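Subject: Re: [manip-learning] view dropout during training, anyone tried it?
From: Myrto Mitsotakis-Vlachou

On an evening in April, Holroyd wrote:
> We train on the wrist views plus one fixed view, and the policy
> leans on the fixed one almost completely. Shift that camera a
> little and it falls apart. Has anyone tried blanking whole views
> at random during training? Does it hurt when all the cameras
> are fine?

Yes! We've been running exactly this at Prorkbridge for the past two months and I'm really pleased with it, so please excuse the long reply.

The setup is the cup task from our Pislow set: four pastel cups upside down on a round blue holder, two arms, 400 demonstrations. At each training step we drop one view completely, picked at random, and replace it with a learned token (plain zeros worked worse for us - the policy seemed to treat black as information). The dropout rate ramps up slowly over the first quarter of training, and that mattered more than I expected.

With all the views on, we got 134 successes in 150 trials, against 131 for the baseline, so I wouldn't claim any gain there. But with the fixed view blanked at test time it still finished 75 out of 100, and the baseline managed 2. Two! I reran that one because I thought I had loaded the wrong checkpoint.

Your question about cost: it trains slower, and early checkpoints look terrible. Don't stop early like I did the first time.

What I can't explain yet is why dropping a wrist view helps the other arm's grasp too. My guess is that each wrist view often has part of the other side of the job in it, but I haven't tested that properly. Vornonton has the ramp schedule in its config folder if you want to try it, and I'd love to see numbers from a different task.

Some views from the cup task are below.

Myrto

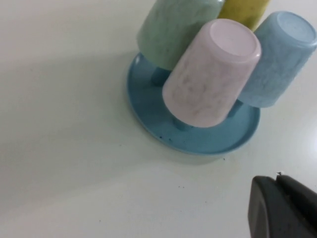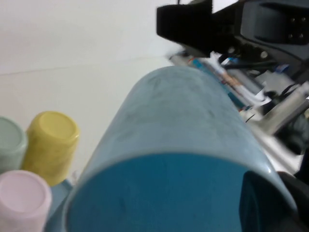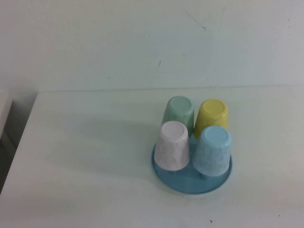
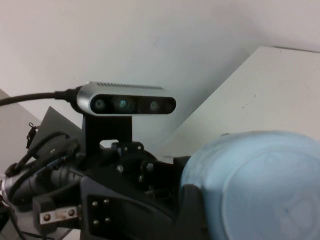

Cup task, Pislow set. Third is the fixed view, the others are wrist views.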